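Ruddock Invitational thread, girls and boys cross country. Posting as results get confirmed. 1/10

2/10 Course is the same as last year from the start line to the creek, then it takes the new loop behind the ball fields. Wet grass early on. Most teams went with longer spikes.

3/10 Girls varsity: Ebony Stubbs of Elport took it out hard and had a clear lead by the first mile. Flatow's top three ran together behind her and let her go.

4/10 The pack closed on the back hill but Stubbs held on. She told me afterward she could hear footsteps and didn't want to look. Second win of the season for her.

5/10 Team title went to Flatow anyway. Their fifth runner passed four girls in the last 500 meters and that decided it. Elport second, Tisudero third.

6/10 Boys varsity: Tanko Lawal of Tisudero sat in the lead group until the two-mile mark, then moved on the downhill. Nobody went with him. He missed this meet last year with a shin problem and didn't start running again until July.

7/10 Lawal's coach wanted him to wait until the final turn. Lawal said he felt good and went early. He won by enough that they weren't arguing about it at the finish.

8/10 Tisudero put all five scorers in the top 40 and won the boys team race. Ruddock was second on its home course. Flatow had two starters out sick and finished well back.

9/10 Correction to an earlier post of mine: bib 1194 in the JV girls race is a Ruddock freshman, not Elport. Bib 3479 was an open race entry and doesn't count in the team scores. The timing table has both fixed now and the posted sheets match.

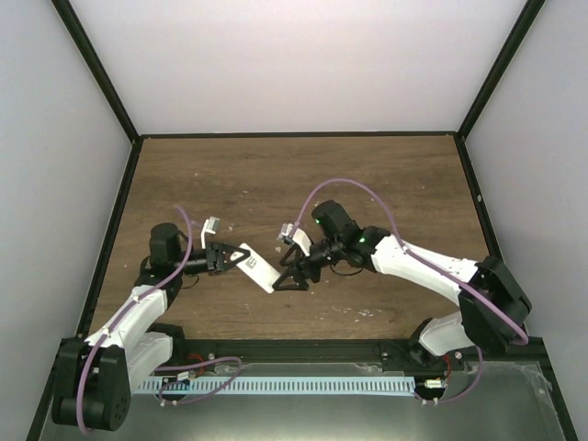 10/10 Next up: Elport hosts the league meet. JV goes first at 9 a.m., varsity girls after that, boys last. Park at the middle school and walk over. The lot by the course is for buses only.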